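Home | Forums | Fixtures | Clubs | Log in

Beddoe Sports Forum > Hockey > Astro rebound and the under-18s

pushbackpete
Has anyone had a straight answer on when the Lornatia pitch reopens? We've got the under-18s semi against Clondier coming up and I've been told three different things by three different people. The surface was lifted in February and the last I heard they were waiting on the shock pad.

Smaranda Lazăr
I do the bookings. The pad is down and the carpet goes on next. The semi will be at Billora, push back at 8, and that won't change now even if our pitch is passed in time. Clondier have been told and they're fine with it.

left_half
8 in the evening for an under-18s game? Half of them have exams the next morning. Couldn't we have asked for an afternoon slot?

Smaranda Lazăr
We did ask. The afternoon slots belong to the school and they don't give them up in term time. It's £60 for the evening, lights included, and I've already paid it.

pushbackpete
Thanks, that clears it up. Does Billora still make you take your own rubbish home?
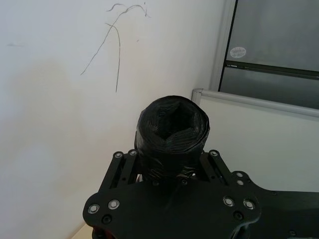 Smaranda Lazăr
Yes, same rules as last season. There's nothing pitchside, so each team brings its own sacks and clears its own dugout. A tightly rolled black bag like that one goes in the kit bag easily enough, so please don't leave it to the parents. Last year we got a £100 bill for tape and bottles left behind the goal and it came straight out of the youth money.

left_half
That bill wasn't ours though. We were off the pitch before the ladies' second team even warmed up, and I said so at the time. Paying it was a mistake.

Smaranda Lazăr
It was in our name. I wasn't going to lose the booking over it.

drag_flick_dad
Can we get back to the hockey? My worry is the short corner. We won 8 in the quarter-final and didn't score from any of them. The injection is fine, the trap is fine, then everybody waits for the same lad to hit it.

pushbackpete
Disagree a bit. Two of those were good saves. I'd keep the straight strike and add one slip to the left so their first runner has something to think about.

drag_flick_dad
Their first runner is quick. He'll be on the slip before it's been stopped. I'd go for the deflection at the near post – we worked on it all winter and then never used it.
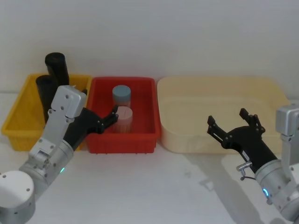

left_half
Near post only works if the pass is flat, and Billora is an old sand-filled surface. The ball bobbles. You can practise it as much as you like on a water pitch and it'll still jump over the stick there.

drag_flick_dad
It bobbles for a straight strike as well.

left_half
Yes, but the striker is hitting a ball someone has trapped. The lad at the post gets it on the move.

pushbackpete
They've got training before the game, so let the coach try both. Meet at the clubhouse or at the ground?

Smaranda Lazăr
At the ground. Away shirts please, Clondier are in blue. Shin pads and gumshields get checked before anyone goes on, and I have no spares this time.

Recent threads
Summer league: mixed sides wanted
Goalkeeper kickers, size medium, for sale
Umpire course, spaces left
Lornatia resurfacing: questions

Contact the moderators | © Beddoe Sports Forum | Back to top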